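# Compte rendu de visite : la démonstration de préhension organisée par Clovik

28 novembre

L'auteur de ces lignes a été convié par la société Clovik à la démonstration de clôture de son programme Promum, consacré à la manipulation d'objets fragiles. La séance s'est tenue dans un logement meublé du quartier de Grarnska, où les opérateurs travaillent depuis le mois de mai. Il a semblé utile d'en consigner ici les principaux éléments, les comptes rendus publics sur ce sujet étant encore peu nombreux.

Le programme repose sur des pinces tenues à la main. Les gestes accomplis par l'opérateur sont enregistrés, puis servent à l'apprentissage d'un bras automatisé. L'objectif fixé au départ était de 2 000 gestes ; le total communiqué lors de la visite s'élève à 3 240, dont 800 ont été écartés après relecture.

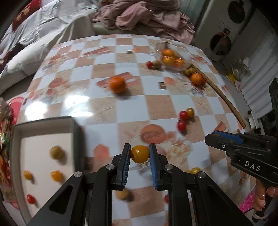
La question de la force exercée a occupé la première partie de la séance. Les responsables ont rappelé qu'un fruit à peau fine ne se saisit pas comme un emballage, et que l'écart admissible entre une prise trop lâche et une prise trop ferme demeure étroit. Une tomate cerise comme celle que maintiennent les deux patins bleus striés laisse peu de marge, et les mandarines de la même table imposent une tout autre ouverture des doigts. La société Kandasamy, chargée de la relecture des enregistrements, a précisé que chaque prise est notée séparément, sans tenir compte de la précédente. Ce choix allonge sensiblement le traitement, et il nous a paru justifié.

La seconde partie portait sur la coordination de deux pinces au-dessus d'un même plan de travail. Les consignes prévoient que les trajectoires ne se croisent pas au-dessus des fruits, règle que les opérateurs disent appliquer plus aisément après 80 essais. Il a également été question des nappes brillantes, dont les reflets compliquent l'analyse des images ; Clovik souhaite néanmoins les conserver, au motif que les intérieurs habités en comportent.
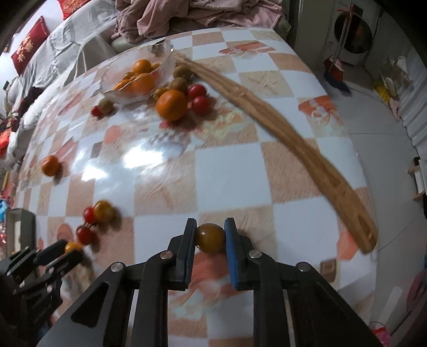 Kandasamy a fait observer que la difficulté principale se situe au moment du lâcher : un fruit rond posé trop vite roule, et l'enregistrement doit alors être repris. Selon la même source, une part notable des gestes écartés relève de ce cas.

Nous avons demandé si les données seraient ouvertes aux établissements d'enseignement. La réponse est restée réservée, Clovik indiquant qu'une convention était à l'étude. Une seconde visite a été proposée, cette fois auprès du bras automatisé lui-même ; il en sera rendu compte sur ce blog.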